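Left arm on my dish washing setup keeps tugging its own cable

Posted by Saturnino Esteban

Hi all, I've got a two-arm bench setup for washing dishes. The left arm does the scrubbing and the right one looks after the bowl. It ran fine until September, and now the left wrist drops out whenever the forearm swings over to the far side. It comes back after a restart, then goes again after 10 or 16 scrubs.

I've swapped the cable with a spare and the spare does it too. I have it tied along the forearm, and past the elbow it just hangs in a big loop. Here's how it's routed right now:

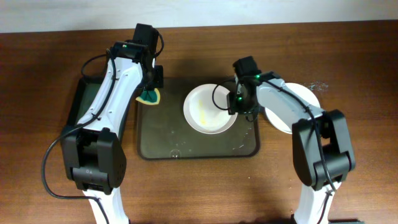 Left arm with the sponge, right arm over the bowl.

Is the loop too long, or are my ties in the wrong place? I'd like to fix this before I start buying parts!

sepulveda_bench

Your loop looks generous to me, so I'd look at the wrist end first. If the last tie is snug, every wrist turn pulls straight on the plug. Power down, snip that one tie, leave a little slack and tie it again (loose enough that the cable can slide). Then move the arm through its whole reach by hand and watch the plug. Mine at Hostham did exactly this and it took me 2 evenings to spot it.

Also, there are drops on the tabletop over by the plate. I'd wipe down between runs and keep that low part of the cable up off the wood.

tadia75

just buy a better cable

Skaltisham Mo

Same trouble here, and it was the connector inside the wrist working loose. Worth reseating it while you have the tie off.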